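Riviere Community Kitchen
A short thread on shared crockery, for members and hirers. These notes replace the sheet that was taped inside the pantry door until March.

1/ The kitchen now holds 2,740 pieces of crockery across the main cupboards and the Levodska Room. Most of it is plain white. The patterned sets came to us from households and are the pieces most often asked for at birthday and harvest bookings.

2/ The watermelon set is the one hirers request by name. It is held as a set and is lent as a set. Please do not make up numbers with plain pieces without telling the desk, as returns are checked by pattern.
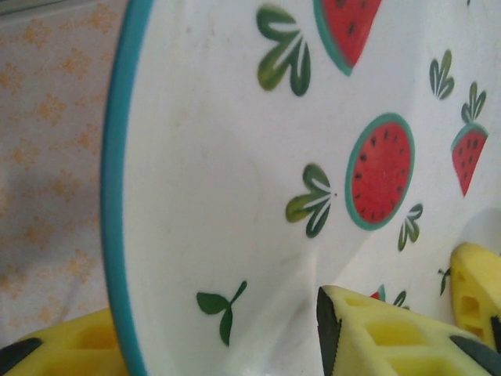

Kheri Obura: Could the big salad bowls be booked separately? We only ever need those for the Sunday lunch, and carrying the whole set up from the lower cupboard is a fair bit of work.

3/ Thank you, Kheri. Serving bowls may be booked separately where no other group has asked for the set that day. Write "bowls only" on the form and the desk will confirm by return email.

4/ Washing. Patterned pieces are to be washed by hand in warm water with ordinary dish liquid. Scouring pads and powder cleansers are not permitted on any decorated surface. Tomato and turmeric should be rinsed off before the piece goes into the sink.

5/ Bowls first, then plates, then cutlery. Change the water between groups of 35 or more. The drawer to the left of the sink holds clean cloths – used ones go in the tub by the back door.

6/ Drying. Plates go in the rack on edge and are left there until they are fully dry. 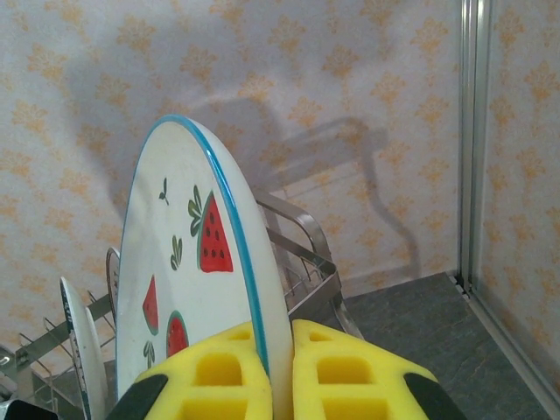
Allow 22 minutes in cooler months, and longer if the windows have to stay shut. Plates stacked damp leave a ring on the one beneath, and a good many of last winter's complaints about "dirty" plates came down to this.

7/ Large bowls do not belong in the rack. Turn them upside down on a folded tea towel and dry the foot by hand before putting them away.

8/ Stacking. No more than ten plates to a pile. Bowls are nested by size with a sheet of kitchen paper between each. The lower cupboard has been relabelled by Morven Skinner, and the labels should be followed even where the old order seems more familiar.

9/ Chips and cracks. A chipped piece is withdrawn at once – please leave it on the top shelf with a note of the date and the group. There is no charge for a single breakage. Groups are asked to report it all the same.

10/ Hirers with more than 60 guests should speak to Umesh Kashyap at the desk before booking patterned crockery. Forms are in the front hall.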